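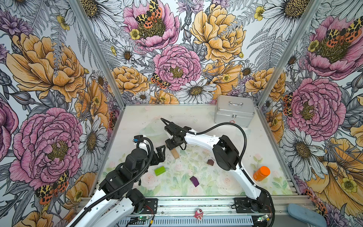
3.2 Setting up the cell and keeping it running

I'll go through the upkeep of our cell in more detail than papers like this usually do, partly because two groups have written to us asking, and partly because I wish I'd had it written down when I started at the Astville lab. We call the cell Rácz, after the label on the workbench it was first bolted to, and the name has stuck through one move and two new rails.

Figure 3. The Rácz cell: two arms on a shared aluminium rail, facing a tabletop enclosure with wallpapered walls. The small circuit boards sit on the rail near the arm bases.

Both arms bolt to one rail along the front edge of the table. That makes the cell easy to shift, but it also means that a knock on one base can upset the other (I learnt this with a vacuum cleaner). So the first job each morning is a nip round the base bolts with a hex key, followed by the homing routine. If either arm lands more than 4 mm from its mark, we stop and recalibrate. Over the whole study we logged 1626 runs, and I'm fairly sure the morning check saved us a good few more from the bin.

Cables were our biggest headache by a long way. On the first version I tied everything down tight, it looked lovely, and a connector worked itself free within a fortnight. Now the right arm has a generous loop of cable standing up over the forearm, and the left one wears a corrugated sleeve along its links. After any change I drive both arms slowly to the ends of their reach with one hand on the stop button, watching the slack and nothing else. We swapped one motor cable at run 521 and another at run 805, both on the left arm, and both before I'd added the sleeve.

The wrist camera needs less fuss than I'd feared. I wipe the lens, push the plug home and grab one still to compare with the saved one. If the two don't line up, I loosen the mount, nudge it and try again, and it's nearly always sorted by the second go.

Then there's the wallpaper! We line three sides of the enclosure with patterned paper, in this case big peonies, yellow roses and spotted moths, and the work surface has a much fainter floral print. Paper is cheap and quick to change, but it does lift at the corners, and a curling edge throws a shadow that shows up in the recordings. We press the edges flat at every change of objects. The blocks get a wipe at the same time, as greasy fingers make them slide in the grippers.

Gripper pads we replace as a pair, even if only one looks tired. I tried doing them singly while we were running the Stonavville task set, and the blocks came up crooked until I gave in and fitted the second pad. The settings for homing and grip force are listed in the appendix, along with our cable lengths.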